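## 6. Setting up the thin-object grasp planner

This section covers the edge grasp planner in Gasby. Use it for plates, trays, cutting boards and other flat objects that stand on edge. For bowls, cups and boxes, stay with the default planner (section 5).

Before you start:

- Hand-eye calibration must be complete and less than a month old. See section 3.
- The wrist camera must be publishing. Check the **Streams** tab in Kastik; the wrist row should be green.
- The arm must be in **Reduced speed** mode. Leave it there until you finish step 6.4.

### 6.1 Load the planner

1. Stop any running task from the Kastik task bar.
2. Open **Planning > Grasp planners** and select **Edge grasp**.
3. Click **Load**. The status line reads `loading`, then `ready`. The first load builds a cache and can take up to 3 minutes. Later loads are much quicker.
4. If the status line stays at `loading`, check that port 2916 is open between the planning computer and the arm controller. The planner and the controller talk on this port only.

> **Note:** Loading the edge grasp planner unloads the default planner. A task file that calls both has to switch between them with `planner.use`. See the command list in Appendix B.

### 6.2 Set the object and gripper limits

Open `edge_grasp.yaml` in the project folder. The settings you are most likely to change are listed below. Distances are in millimeters.

| Setting | What it does |
|---|---|
| `max_thickness` | Thickest object the planner will treat as flat |
| `finger_clearance` | Free space needed on each side of the object before the fingers go in |
| `approach_offset` | Distance from the object at which the arm slows down |
| `depth_window` | How far behind the target rim the planner still reads depth points |
| `neighbor_margin` | Space kept between a finger and the next object over |

1. Set `max_thickness` to the thickest item in your set, measured at the rim. Plates with a raised foot are thicker in the middle, but the fingers close near the rim, and that is the number the planner wants.
2. Set `finger_clearance` to the thickness of one finger pad plus a small allowance. If you have changed pads, measure again.
3. Leave `approach_offset` at 200 for the first runs.
4. Save the file and click **Reload settings**. You don't need to reload the planner.

> **Caution:** Do not set `neighbor_margin` to zero. The planner accepts it without a warning, and the fingers may then be sent in with no space at all between them and the next plate.

### 6.3 Check the segmentation mask

The planner works from a mask of the target object. If the mask spills onto a neighbor, the grasp will be centered in the wrong place.

1. Move the arm to the saved pose `rack_view`.
2. Open **Perception > Live mask** and click once on the object you want.
3. Look at the outline. It should follow the whole visible rim with no breaks.
4. Tilt the wrist a few degrees each way with the jog buttons. The outline should stay on the same object.
5. If the outline jumps to the next object, raise **Edge weight** by one step and repeat from step 2.

Patterned plates are harder than plain ones. A strong painted border can be read as the edge of the plate, which leaves you with a mask that covers only the center. Turn on **Merge inner contours** for these. Glazed surfaces can also leave holes in the depth image where they catch the light. Small holes are filled automatically. For large ones, move the lamp or change the viewing angle before you touch any settings.

Thin wire is a separate problem. Depth cameras often miss it, so the planner may think the space between two wires is wider than it is. Add the rack as a fixed collision object:

1. Go to **World > Fixed objects > Add**.
2. Choose the rack model, or draw a box around each group of wires if you have no model.
3. Drag the model until it lines up with the live point cloud, then click **Lock**.

Repeat this every time the rack is moved.

### 6.4 Run a dry approach

A dry approach takes the fingers to either side of the object and stops there. The gripper does not close.

1. Select the object in **Live mask**.
2. Click **Plan**. Up to five candidate grasps appear, with the best one in green.
3. Step through them with the arrow keys. Reject any that puts a finger through the drawn rack.
4. Click **Dry approach** and hold the enable switch. Release the switch at any time to stop the arm.
5. When the arm stops, compare the two gaps on the wrist view. Both finger tips should be clear of the rim and of anything next to it.
6. If one gap is clearly smaller, click **Back off**, correct `tool_offset_y` in small steps and run the approach again.

The run is saved to the log with the wrist image, the mask and the chosen grasp. Logs are kept for the last 600 runs and the oldest are deleted first. Copy out any you want to keep.

> **Note:** If the offset you need keeps changing from run to run, the cause is usually a loose camera bracket. Tighten it and redo section 3. Contact Orhun Kılıçarslan on the Atska support desk if the drift is still there afterward.

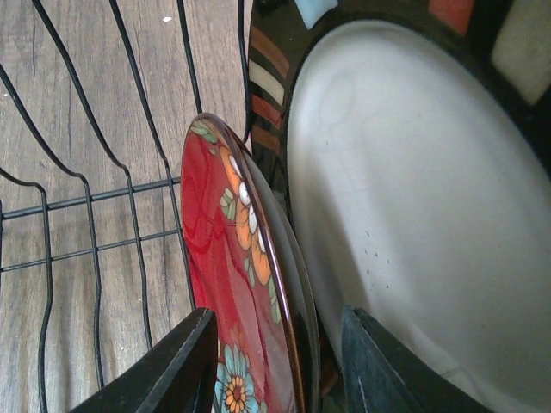

When both gaps look right on several runs in a row, turn off **Dry approach only** and go on to section 6.5, where you set the closing force and the lift height.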